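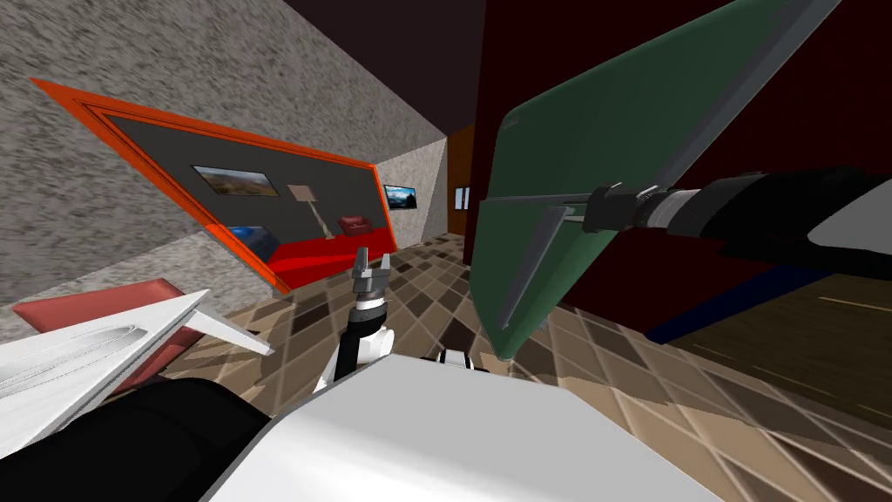 Vorkovby Rugby Club – Recruitment and Player Pathway Group

The trial period for next season is open, and many members have asked how we choose players for the first squad. I will try to explain it, although not everything is decided yet.

We received 71 applications for the open trials in August. This is more than the ground at Vovthorpe can take in one evening, so the players will be divided by position. Forwards come first, at six o'clock, and backs start when the forwards have finished their running tests. Please bring both boots and flat shoes, as the sprint is done on the hard track.

Each player gets a sheet with marks for passing, tackling, speed and reading of the game. The last one is the most difficult to mark, and the coaches do not always agree about it. Last season two of them gave very different marks to the same young fly-half, and he was left out. He now plays for Annan, and he plays well. For this reason every sheet will be marked by two coaches separately, and they will talk about it only afterwards. 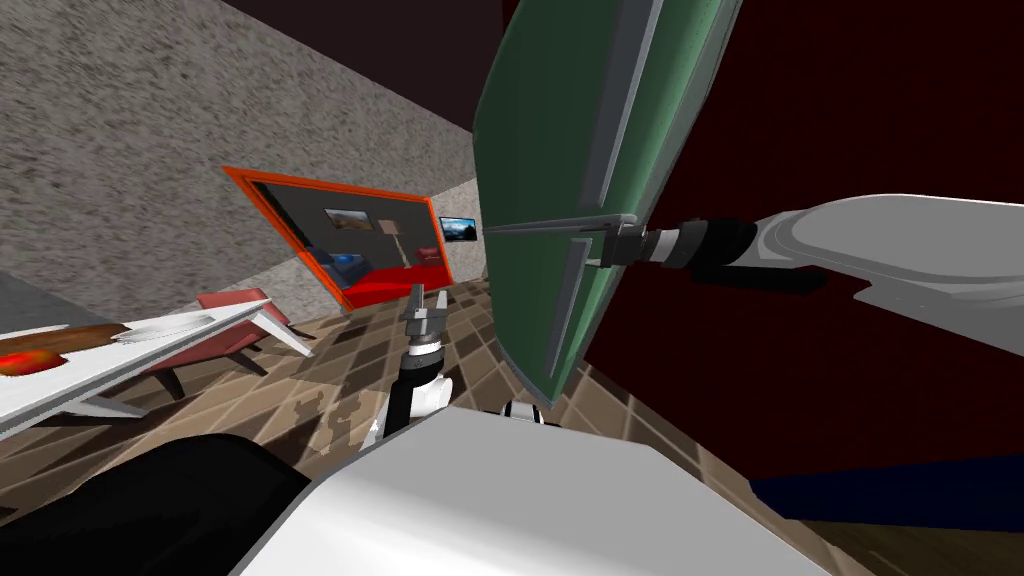
Piotr, Recruitment Secretary

We are also asked about players from other clubs. Yes, we have spoken with some of them. I cannot give names here, because their present clubs must be informed first and the league is strict about this. What I can say is that we look mainly for a hooker and a second full-back. In the other positions I prefer that we give the places to those who have come up through our under-18 side.

Match recordings have been a good help. Around 159 hours of play from the last two seasons are now sorted by player, and the coaches can watch one person through a whole match. It is slow work – I have done a part of it myself at the kitchen table – but you notice things which you miss from the touchline, for example who gets up first after a ruck. 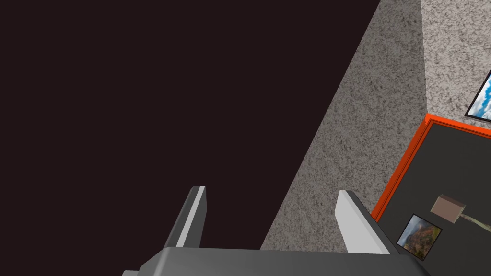
The squad list will be put on the clubhouse board before the friendly match against Skodudwood in September, and every player will get a message the evening before. Those who are not chosen can ask for their sheet and a short talk with a coach. I recommend it warmly. Last year only six players asked, and four of them were in the squad by Christmas.

Parents of players under 18 must sign the new medical form before the trial. Forms from last season are not valid any more.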